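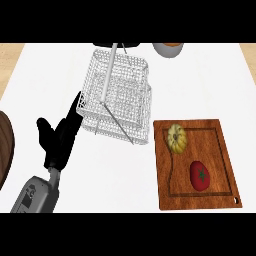

조끼 안감 다시 달기

2022년 1월 24일

지난 글에서 말한 1780년대풍 남자 조끼, 안감을 결국 다 뜯었다. 겉감은 멀쩡한데 앞판 안감이 겉감보다 짧게 재단돼서 단추를 채우면 아랫단이 안쪽으로 말려 올라갔다. 다림질로 어떻게 해 보려고 이틀을 버텼는데 소용없었다.

원래 안감은 Bemau에서 산 얇은 리넨이었다. 남은 게 손바닥만 해서 앞판 두 장을 새로 자를 수가 없었고, 같은 색은 품절이었다. 할 수 없이 Ginside에서 표백 안 한 리넨을 2마 주문했다. 색이 조금 누렇지만 입으면 안 보이는 자리라 그냥 쓰기로 했다. 받자마자 한 번 빨았더니 길이가 꽤 줄었다. 지난번에는 이걸 안 하고 바로 잘랐다.

이번에는 패턴을 그대로 쓰지 않고 겉감을 바닥에 펴 놓고 그 위에 안감을 올려서 잘랐다. 시접은 넉넉히 두고 앞 중심부터 손으로 감침질했다. 주머니 뚜껑 뒤쪽은 천이 네 겹이라 바늘이 잘 안 들어간다. 골무를 써도 손가락이 아팠다. 실은 Kaushik 견사를 썼는데 밀랍을 먹이지 않으면 자꾸 꼬인다.

단추는 9개다. 전부 천으로 싼 나무 단추이고, 이건 9월에 미리 만들어 둔 것이라 달기만 하면 됐다. 단춧구멍은 안감을 뜯을 때 맨 위 두 개가 좀 상해서 다시 떴다. 색이 살짝 다른데 사진에는 안 나올 것 같다.

뒤판 끈 위치도 고민이었다. Santosh Pal 씨가 댓글로 허리보다 조금 위에 달면 등이 덜 뜬다고 알려 주셔서 시침만 해 놓고 입어 봤다. 확실히 낫다. 대신 앉을 때 약간 당긴다. 일단 그 위치로 달았고, 불편하면 옮길 생각이다.

남은 건 칼라 안쪽 마무리와 마지막 다림질이다. 그다음은 바지인데, Gruston 패턴을 사 놓고 아직 봉투도 안 뜯었다. 리뷰를 보니 무릎 밴드가 좁게 나온다고 해서 광목으로 시험 재단을 먼저 해야 할 것 같다. 광목은 집에 있는 헌 이불 커버로 대신할 예정이다.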